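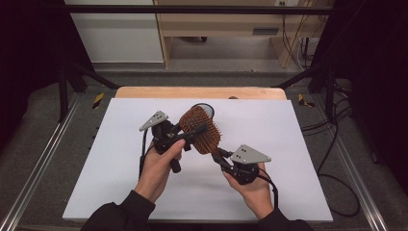
A paddle hairbrush with dense brown bristles, held over the white board.

URIER OPENS THE NATION'S LEAST GLAMOROUS COLLECTION

October – Household goods firm Urier has opened its Bindden collection, a lending library of over 3000 everyday objects that most people own and few could describe with their eyes shut. Hairbrushes, pencil cups, pegs and soap dishes can be borrowed by schools, designers and anyone else with a form and some patience.

"We have 79 hairbrushes," said Maite Bustamante, who runs the collection. "I was asked at interview whether I had strong views on bristles. I do now."

The first display, Desk and Dresser, puts bedroom and office things side by side. It was chosen by Kenji Crenshaw, formerly of the Ortuño design school, who turned down 98 staplers before settling on none.

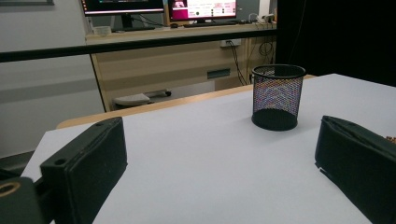

Black wire-mesh pencil cup on a white tabletop.

Pencil cups get a shelf to themselves. Mesh ones are the most requested loan so far, mainly by people who say they have one at home but can't find it under the pens.

Loans last two weeks and are free to schools. Brushes are lent for study and should not be used on hair, dogs or suede – the form is quite firm on this.

Desk and Dresser is open from 10am at the Kison building, ground floor. Press enquiries to Lucía Cantero at Urier.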